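Wet work rules, basin wiping - notebook, October 2019

Reading time: 2 min 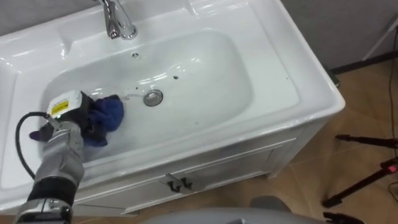 Kofi Asamoah asked for the wet work rules to be written down in one place before the Dorkwood people start their own runs, so I've gone through the old pages and put down what we do now. Where I've changed my mind since January I say so.

Water first. Measure it, 50 ml into the bowl from the jug, and never run the tap with the arm over the basin. The January page says "a splash". Ignore that, it made the Noludport runs impossible to compare with ours.

Cloth. One cloth per set, wrung out by hand before it goes in the gripper. Check that no fold is caught in the finger joints. If it is, stop the arm and free it with the motors off. Don't try to shake it out from the controls, I did that in set 3234 and lost a screw down the waste.

Cables. Slack goes on the outside of the arm, over the rim, and stays out of the bowl. Look at it again after every change of grip - it creeps. Anything electrical on the floor must be clear of where drips land. I'd like this to be a proper drawn line on the tiles. Kofi thinks tape will lift. Not settled.

Force. Limit is 220 on the controller scale for ceramic, lower near the drain fittings. Appiah's draft guide allows more but it was written for steel sinks and I don't think we should borrow the number. Whoever changes the limit writes it here with initials, even if they put it back five minutes later.

Stopping. Second person within reach of the stop button whenever the arm is below the rim. Not in the next room, not on the phone. If the second person leaves, the arm comes up and parks.

What counts as a pass: still arguing. Prurnbridge count a stroke as good if the cloth stays in contact from start to finish. I want the bowl checked by hand as well, and the result put in the log before the next stroke is run. For now record both.

Service check on the wrist seals every 1000 strokes. The counter resets when the controller is restarted, so copy the figure over before switching off.

To do: ask Noludport which cloths they buy, print the stopping rule and fix it by the door.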